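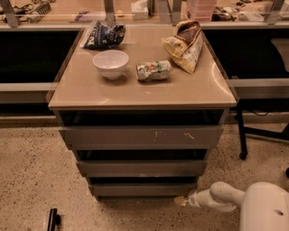
Drawer task, head view. Unit with all three drawers part open, gripper low at the right by the bottom drawer.

Home | Notebook | Rigs | Task sheets | Older entries

Thursday, January
Entry by the late-shift operator, Remdale bench

Kettle on, heater on, and a good long stretch at the drawer unit today, so I'm going to write this up properly while it's all still in my head. Apologies in advance to whoever has the morning slot and only wanted the settings (they're at the bottom, as ever).

The plan for the week was drawers shut, from any starting state. We already have plenty of the easy sort, with one drawer out and the other two flush, and the policy has got rather good at those. What it does badly is the staircase, where the top drawer is out furthest and the ones below sit further and further back. From the head view the top drawer front hides a good deal of what's going on underneath, and the model seems to decide that if it can't see a gap there isn't one. So I've been setting up staircases all afternoon, and I must say I've grown quite fond of them.

Order of work that I settled on: bottom drawer first, then middle, then top. I did try it the other way round for the first little batch, top down, thinking it would open up the view, and it does, but then the hand has to come in underneath with hardly any room and I kept brushing the front of the drawer above. Bottom first feels awkward at the start of an episode because you have to bring the arm right down towards the floor, but after that everything is moving upwards and away from trouble. Please could we all stick to bottom first for this set? If half of us do one and half do the other we'll be teaching it to dither.

On pushing: fingers together, knuckle side forward, and push near the middle of the drawer front wherever you can reach it. If you push at the corner the drawer goes in a bit skewed and then sticks, and you end up chasing it from the other side. I have kept a few of those in on purpose, with the recovery, because I'd like the model to know that a stuck drawer isn't the end of the world. They're tagged "recover" in the sheet. Anything where I gave up and reached over with my own hand has gone in the bin.

The top of the unit I left dressed for the whole session: the dark blue snack bag at the back, the little white bowl, the small wrapped packet and the yellow and brown paper bag at the other back corner. Nothing in this task touches them, and I would like it kept that way. Last time we ran with a bare top and the policy went to pieces the first time there was anything on it, poor thing. Do shuffle them about between blocks, but don't tidy them off. The yellow and brown bag likes to sit a touch over the back corner, and I watch it when I give the top drawer a firm shove.

The glass top deserves a grumble. It picks up a soft reflection from the lights, and when I lean the head forward the reflection slides about over the surface. I don't want to cover it up, as the real rooms this will end up in will have shiny things in them too, but I'd be glad of a block or two under the cooler lamps so we aren't teaching it that all the world is amber. Everything today was under the warm ones.

Floor: the speckled terrazzo is causing the depth some bother low down, right where the bottom drawer is, with little flickers along the edge. I wondered if it was the sensor mount working loose again and spent far too long with a hex key before deciding that it was the speckles after all. No change made. If Dogar's filter goes in next month we can run today's episodes back through it and see whether it helps.

Numbers for the board. I kept 200 episodes from today, which takes the drawer set to 1,382 and the whole Jereo collection to 3,966. I'm chuffed with that. I threw out 6, all of them from the top-down batch before I changed my mind.

I also had a go at the new foot pedal for marking the start and end of an episode. Lovely idea, and much kinder than reaching for the keyboard, but I rest my foot on it without thinking and so a handful of episodes have a second or two of nothing at the front. Otis will trim those automatically when it does the overnight pass, I hope. If it doesn't, look for any clip where the arm sits perfectly still at the beginning and cut from the first movement.

Settings as left: arm speed on the middle notch, grip force low, head tilt one step further down than usual so that the bottom drawer stays in view. Please put the tilt back if you're doing tabletop work, otherwise you'll get a great deal of floor.

Still to do on this one: staircases the other way up (bottom drawer out furthest), a block with the unit turned a little to the left, and a block with the chair moved round to the other side. I'd start with the upside-down staircases. The batteries are on charge and there are biscuits in the tin.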